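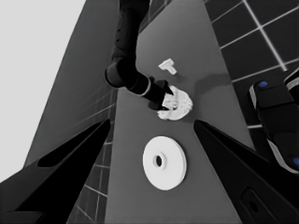

Stuart Bickerstaff sent me a message in February that said, in full, "299 out of 300!!" and I knew right away what it was and that I was going to be annoying about it.

The number was for Stustik, the two-armed gear assembly robot we have been talking about building at Skondstead, the shared workshop where I rent half a bench. The job sounds simple. Pick up some plastic gears from a table, put them together, do it again. Stuart had been running it on his computer for weeks, and on the computer it had now done the job 299 times out of 300. He thought that settled things and we should order the arms.

The arms are from Furnival and the pair costs 1,895 dollars with the grippers. My share of that would be the most I have ever spent on something that can't drive me to work. So I asked if I could come over and watch some of the runs first, all the way through, with no fast forward. I think he took it a little personally.

I should say that I like simulators. I've used them for small stuff, and it's a lot better to find out on a screen that your arm wants to go through the table. You can crash all day and all it costs is time. What bugs me is the way a number from one turns into a number about the world somewhere between the computer and the group chat.

So what did I see? The runs looked good! I'll give him that much. The arms went where they were supposed to go, and I could follow what each one was doing most of the time. But I had a list of questions in my pocket, and we got through two of them before the coffee was gone.

The first was about where the parts start. Stuart said the positions were random. We opened the settings and they were random the way my sock drawer is random: everything moved a little, inside a very small area, and it all began lying nice and flat. At Skondstead the parts are going to get dumped out of a tub by whoever is standing closest. Gears will land on top of each other and lean on things. 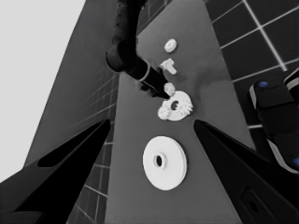 And then there's what counts as a success. I had assumed it meant the gears ended up together and would turn. In Stuart's setup it meant the center of each gear was close enough to where it should be when the clock ran out. Close enough was a number he picked back in the fall, when nothing worked and he wanted to see some green on the chart. He'd forgotten about it. I would have too, I'm sure, but that one setting is holding up the whole result, and I'd want to know what happens to the 299 when you tighten it.

We tightened it that same night and let it go again while we ate. It was in the middle of its 52nd run when I had to leave, and by then Stuart had stopped reading me the results out loud. I didn't push. He's the one who did the work – all I did was sit on his couch and be difficult.

Friction is the other big one for me. Printed gears are fuzzy. They have little blobs on the teeth and a seam down one side, and one that slides onto a post fine on Monday will jam if you flip it over. The gears in the simulator are perfect and all of them are perfect in the same way. Stuart says you can vary the friction from run to run, and you can, but I haven't seen a slider for "this one came off the printer a bit warped." Maybe there is one. If you know of one, leave a comment, I'd be glad to be wrong.

I went back over there last week and asked mostly about the wrist camera, the view from down between the fingers. I'd been looking at the nice wide views up to then, same as anybody would, and from those you get the feeling the robot knows where everything is. From the wrist it depends a lot on where the arm happens to be.
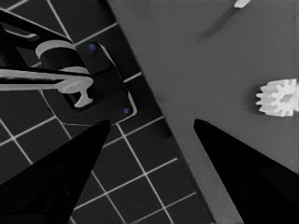

Wrist view in the simulator, with a gear at the right edge and a lot of floor.

Stuart's answer is that the arm moves, so it will see the rest in a second. Fine. I'd still like to know how often it closes the fingers on something it has lost track of, and he doesn't log that yet.

Where we've landed for now is one arm, used, from a guy in Wusevska who is supposed to get back to us about the price. One arm can't do the whole job. It can pick up a real gear off a real table, though, and I've told Stuart that if it does that with a tub of my ugliest prints I'll pay my half of the Furnival order and shut up. He wants to pick the prints himself. We are still arguing about that part.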